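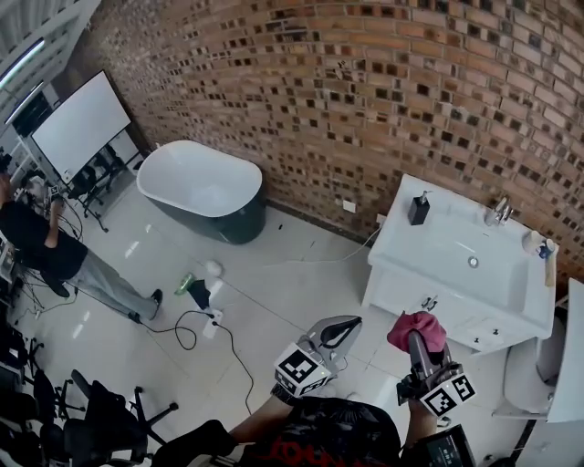
Ticket: Right gripper pose jumps during sink wipe task
Project: Paisan, bathroom station
Status: Resolved, watching
Priority: Medium

Opened 9:40 am

Right hand track keeps jumping when the demonstrator wipes the basin. Left hand is fine. We recorded 49 demos of "pick up cloth, wipe sink, put cloth back" this morning and the Torevell checker threw out a bunch of them for pose gaps on the right side. In replay the gripper slides along happily and then teleports a hand's width toward the faucet. Everything else about these demos is great, by the way! The wiping motion is the smoothest we've had in this room.

Tried so far:
- restarted the tracking service, no change
- swapped left and right grippers, and the jumps stayed with the right hand
- cleaned the marker cubes, no change

9:58 am, reply from Arnedine support

Good call swapping the grippers, that saves us a step. Since it follows the hand, please check three things. Is the cube in view of the head camera for the whole wipe? Is the exposure on auto? Are both grippers on the same clock? Send a log from one bad demo if you can.

10:25 am

Clocks match. Exposure was on auto, so I locked it and recorded again. Fewer jumps, but still there. Log from a bad one:

frame 588 right cube: 1 face visible
frame 589 right cube: lost
frame 597 right cube: reacquired, offset flagged

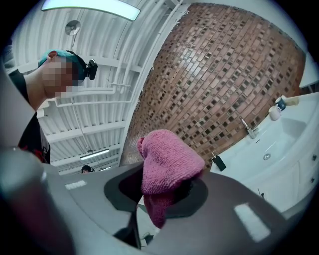
The drops all land when the demonstrator leans in and rolls the wrist to reach the back of the basin. With only one face showing the solver is guessing, and with glossy white around the sink I can see why it guesses badly.

10:41 am, reply from Arnedine support

Yes, one face is too few. Set min_faces to 2 and turn on inertial bridging, with a limit of 800 ms. Then ask the demonstrator to keep the elbow a little lower on the far side of the basin.

11:30 am

Wow, big difference! Both settings are in and we did a fresh batch with the lower elbow. Zero teleports on the right hand, and the gripper camera video lines up with the track all the way through the wipe. I also made the cloth pickup a separate segment, so a bad grab doesn't cost us the whole demo.

Two leftovers:
- Gustov export still labels the cloth "sponge". Cosmetic, separate ticket.
- The morning demos need a rerun through the solver with the new settings. Doing that over lunch.

Leaving this open until we reach 100 clean demos, then I'll close it. So excited to train on these!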